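4. Restoring power after a planned shutdown

This section covers the return to normal supply in a building fitted with a Woso distribution board and a Dralska standby unit. Allow 40 minutes. Section 3 must be complete and signed before you start.

CAUTION: Do not restore power while anyone is still working on a circuit. Collect every lockout tag first and check each one against the shutdown sheet.

4.1 Before you switch on

1. Walk each floor and turn off heaters, ovens, copiers and window air conditioners at the appliance.

2. Call the elevators out of service. Leave the notices on the doors until step 9.

3. Tell the front desk that the lights will come back one floor at a time.

4. Go to the main electrical room and read the indicator lights on the cabinet doors. Write down which ones are lit before you touch any control. Amber, green and red lights each have their own label, and the meaning of each label is given in the panel schedule.
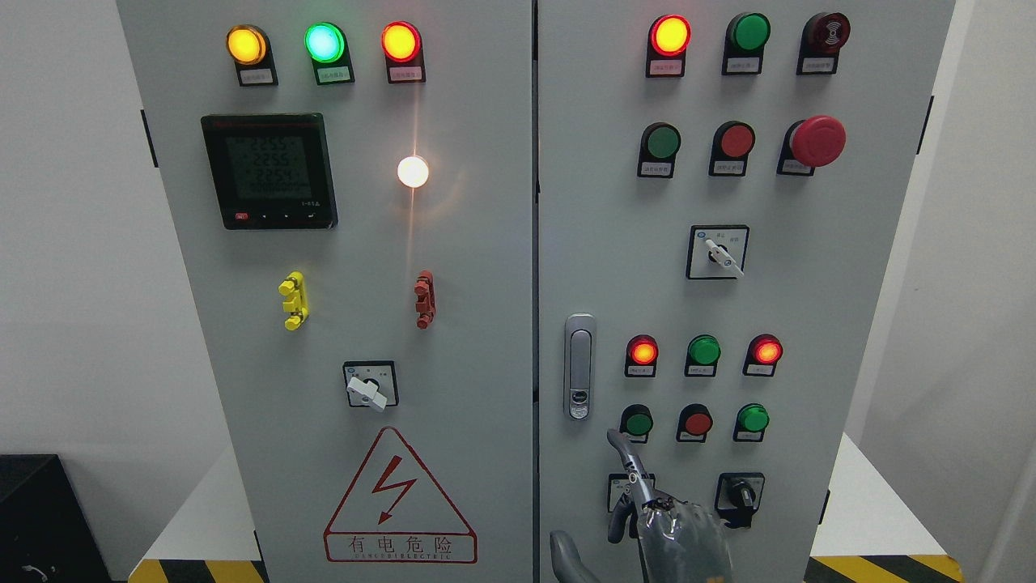 4.2 Switching on

5. Close the main breaker. Wait 3 minutes.

6. Close the floor breakers in order, lowest floor first. Wait one minute between floors.

Note: If a floor breaker trips, leave it open and carry on with the next floor. Do not reset it more than once.

7. Set the standby unit back to AUTO. The unit will not start in a later outage if it is left in OFF.

8. Check that the fire alarm panel shows normal supply. A low battery warning can stay on for several hours after a long shutdown – log it and look again the next morning.

9. Return the elevators to service and ride each one to the top floor and back.

4.3 Records

Enter the time of each step on form 598 and keep the form with the shutdown sheet. Report any breaker left open to Corina Căpraru at Furtună before you leave the site. Forms printed before 12th May have no space for the standby unit, so write its setting on the back.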